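作業ノート 2月 昼食後の卓上整理

午前の作業が押して、昼が遅くなった。共用テーブルで揚げ物を食べるという、毎回もめる例の件である。今回は片付けの手順を決めるつもりで、食後の卓をそのまま題材にした。食べた本人が記録しているので、客観性については目をつぶってもらいたい。

前提。テーブルは白っぽい天板で角が丸い。いつもはPrakovの図面を広げる場所で、油染みのついた図面は先月すでに一枚出している。再印刷はTapiaの事務所まで行かないとできず、往復で70分かかる。ナゲット一個の代償としては高い。

卓に残っていたもの、気になった順に。
・水のボトル(青いキャップ、中身が残っている)。赤い丸いコースターつき。
・茶色いトレイ。食べ物の小さな絵が並んだ紙が敷いてある。
・赤い紙コップ、縁は白。
・オニオンリングらしき輪っか、ひとつ。天板に直置き。
・揚げ物の入った透明な袋。
・小さい赤い袋。たぶん調味料。
・シールだかクーポンだか、色の派手な紙。
・レシートか何かの白い紙。 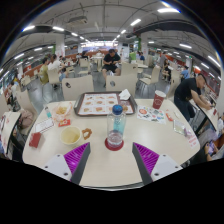
手順案(第一稿)

一、液体から先にどける。水のボトルは飲みきるか、キャップを確かめて棚へ。紙コップは中をのぞいてから持つ。のぞかずに持って袖を濡らした者が書いているので、ここは信用してよい。

二、食べられるものと食べられないものを分ける。簡単そうに聞こえるが、直置きの輪っかで議論が12分止まった。「三秒以内なら可」派と「天板は昨日アルコールで拭いた」派に割れ、どちらの派も自分では食べようとしなかった。手順書には「直置きは廃棄」と書く。以上。

三、紙類。ナプキンと包み紙は丸めてトレイに集める。レシートは捨てない。Triltariの経費で落とす分が混じっていることがあり、前に一度、3000円分を自腹にした。クーポンは使う気のある人間が持ち帰る。卓に置いておけば誰かが使うだろう、という期待は過去の実績からみて根拠が薄い。

四、トレイを最後に下げる。先に下げると、ゴミを載せるものがなくなって手で三往復する羽目になる。やった。

五、天板を拭く。角から中央へ。丸い角は油が溜まらなくて助かると思っていたが、単に縁から床へ落ちているだけという説もある。床の担当は未定。

メモ:コースターについて

コースターは意外に評判が割れた。自分は賛成で、水滴の輪が図面に移らないだけで価値がある。反対意見は「ボトルを持ち上げるとコースターだけ残り、誰も片付けない」。これはもっともで、手順一に「ボトルとコースターは一組で動かす」を足した。足したそばから、ボトルだけ動かして忘れるのは自分である。
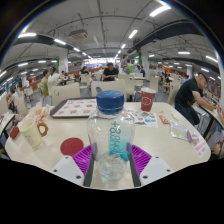

ボトルの表には「+8.8pH」とある。うちの洗浄液より書き方がていねいだと思う。試薬棚の隣に置くのはやめたほうがいい。透明な容器にpHの数字が入っていたら、眠い日には試薬に見える。飲み物は飲み物の棚、これは手順に入れるまでもないと思ったが、一応入れた。

マグカップの扱いも未決。オレンジ色の、プレッツェルみたいな形の取っ手がついたやつで、共用棚のほかのマグと重ならない。取っ手が場所を取るのだ。可愛いことは認める。棚の一番上の段に単独で置くという案が出て、仮採用。ただし上の段に手が届くのは半数だけ。

所要時間の見積もり:五までで6分。ただし議論を含まない。

Lotoの棚札の余りがあるので、手順はあれの裏に書いて壁に貼る。字は大きめで、66ポイントくらい欲しいと言われたが、それだと手順二で札が終わる。小さくした。

次にやること
・ゴミ袋の在庫を見る
・棚札の裏が油性ペンをはじくかどうか試す
・コースターの置き場所(磁石案は却下、紙製にする案は保留)
・床の担当

追記、夕方。図面を広げたら隅のほうに小さい油の点がひとつ。場所は輪っかのあったあたり。拭いたつもりだったので、手順五に「二度拭く」と書き足した。Tapiaには明日行く。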